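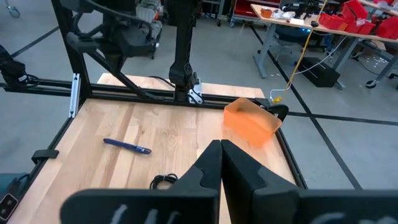
Reports > Kendden Trust > Oral History and Sound Archive > Progress Report

Huaranga Valley Listening Project
Progress report to the Kendden Trust
Mon 29 April

What we have been doing

We are very happy to be writing this one. The last report was mostly about delays: the lease on the reading room, the dead hard drive, the long argument over how to spell the names of the side valleys. Since then the work has picked up speed, and we have a lot of good listening behind us.

The cassette collection is now fully cataloged. It came to 1695 tapes, which is more than the estimate in our application, mainly on account of the boxes from the old Busten radio station that came to us after the grant began. Every tape has a number, a label transcribed as written (bad spelling and all), a condition note and a shelf location. Where the label and the contents disagree, and they disagree often, we keep both. One tape marked "accordion, good" holds a full hour of a town meeting about a culvert, and it is one of the best things in the collection. You can hear people change their minds.

Transfers

Of the cataloged tapes, 201 have been transferred to digital files, checked by ear from start to finish, and backed up in both locations. We went slowly on purpose at the beginning. The first tapes were the ones in the worst shape, with perished pressure pads and shells that had to be opened and rebuilt before they could be played. Those are behind us now. The Busten station tapes are sturdy and well stored, so the pace should be quite different from here on.

We did have to change one thing in the workflow. The original plan was to transfer everything with noise reduction switched on where the label called for it. The labels turned out to be a poor guide, and several early transfers sounded dull and pinched. We now transfer everything flat and do any decoding afterward on a copy. It adds a step, but the raw transfer stays untouched, and anybody who wants to argue with our ears later will be able to. The affected tapes have all been done over.

Interviews

The new interviews have been the great pleasure of this period. The grant asked us to record people who had worked the orchards, the ferry and the packing sheds, and to do it in their own homes wherever possible. Kitchens are wonderful places to record talk and terrible places to record sound! Refrigerators hum, kettles go on without warning, and every visitor who comes to the back door joins in. We have stopped trying to keep the visitors out. Some of the richest passages about the ferry came from a neighbor who had dropped by to return a casserole dish and stayed until dark.

A few subjects keep coming up that we had not planned for:

- The names of fields. Almost every field had a name that never appeared on a map, and many had a different name on each side of the fence.
- Songs for grading fruit, sung to keep a steady pace at the sorting belts. We had heard of one. There are clearly more, and the tunes travel between sheds while the words get ruder.
- Weather sayings, which contradict each other cheerfully and are defended with great heat.

We would like to give the field names proper attention. They are slipping away faster than anything else on the list, and a simple hand-drawn map at each interview seems to bring them out better than any question we have come up with.

Public listening evenings

We promised 2 listening evenings in this period and held both. The first, at the Busten hall, drew a friendly crowd that had mostly come for the music and stayed for the culvert meeting. At the second we played ferry recordings in the dark, with the lamps off and the heating off too (it rattles). People recognized voices. There was laughter and there were some tears, and afterward the line to tell us about tapes in attics and garages went out to the parking lot. Two of those leads have already become donations.

The feedback cards asked for shorter clips and longer breaks, and we will do both next time. Several people also asked for printed words to follow along with, especially for the older recordings where the speech is fast and the tape hiss is heavy. We should have thought of that ourselves.

Catalog and access

The catalog runs on Genon, as agreed. Setting it up took longer than we had allowed, chiefly in deciding how to record a tape that has been taped over, since one side can hold pieces of several recordings from different years. We now describe each piece separately and link them to the same tape. Searches by place work well. Searches by surname are still unreliable because of the spelling question, and we are building a list of variants by hand as we come across them.

The public version of the catalog is not open yet. We want the consent records to be complete first. For the new interviews this is simple, as everyone signs a form and chooses how much may be shared. For the old tapes it means finding families, writing letters and waiting. Replies have been warm so far and we would rather open late than upset people who have been generous to us.

Money

Spending is within the budget overall. Tape repair supplies ran over, and travel ran under because many of the interviews could be grouped on the same trip. We ask the Trust's permission to move the unspent travel money to repair supplies and to printing the word sheets for the next listening evening. No change to the total is requested.

Coming up

In May we start on the Busten station tapes in earnest, beginning with the morning programs. The field name maps will be scanned and matched to the interviews they came from. We also plan to visit the former packing shed on the Huaranga road with a few of the people who worked there, recorders running, and ask them to sing. We will send a short selection of clips to the Trust as soon as the permissions are in, including the culvert meeting, which we recommend playing all the way through.

Contact the project office | Copyright Huaranga Valley Listening Project | Back to top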